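Quick one tonight, kettle's on and I have to be up at 5. Still on the moving boxes. Still.

So the flat in Vedness is gone, keys handed back, and everything I own is now in the new place in Hekthorpe – or in the hallway of it anyway. I told myself I'd do one box a night. That was November. I'm on box 19 and have started to suspect they breed.

Stuff I've found so far that I paid money to move: a drawer's worth of takeout menus. Two left gloves. A phone charger for a phone I had in college. Instructions for a bread maker I gave away. The movers (Hekivier, fine, on time, bit rough with the bookcase) charged by volume, and the bill was 1,398 all in. I keep doing the sum in my head every time I pull out another tangle of string. How much did this string cost me.

The rule was supposed to be keep, donate, trash. Simple. Except there's a fourth pile, which is things I can't decide on, and the fourth pile is winning. 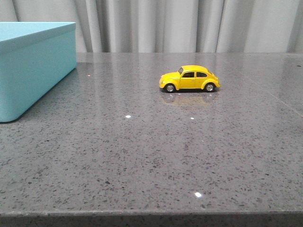 *Little yellow Beetle. Keep pile, no discussion.*

Toys are the worst for this. Books I can be hard about, clothes I can be very hard about, kitchen stuff goes if I haven't used it in a year. But anything small and cheerful and I fold right away. I read somewhere you should hold each thing and wait ten seconds. Tried it. All that happens is you stand there for ten seconds and then keep it.

What's worked better is doing it tired. After 10 at night I have no feelings left about anything. Got through 2 whole boxes that way last week, including the dreaded one marked MISC CABLES ETC, and filled up a bag for the thrift store without a single wobble.
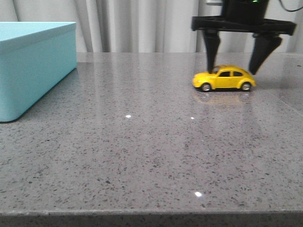 The other thing that helps is food at the end of it. There's a tiny place round the corner called Ông, does a beef noodle soup that I would frankly move house again for. No wait, I would not. But its very good. Get the extra herbs. They shut early so you have to plan your box around it, which is probably why I got nothing done Thursdayish to the weekend, I just went and ate.

Still to do: bathroom box, the one with the lamp in it, both boxes of paperwork (dreading), and whatever is in the big one with no lable. It rattles. Also need to call about the water bill, and find the good scissors, which I packed "somewhere safe."

Ok kettle. More when I find the scissors.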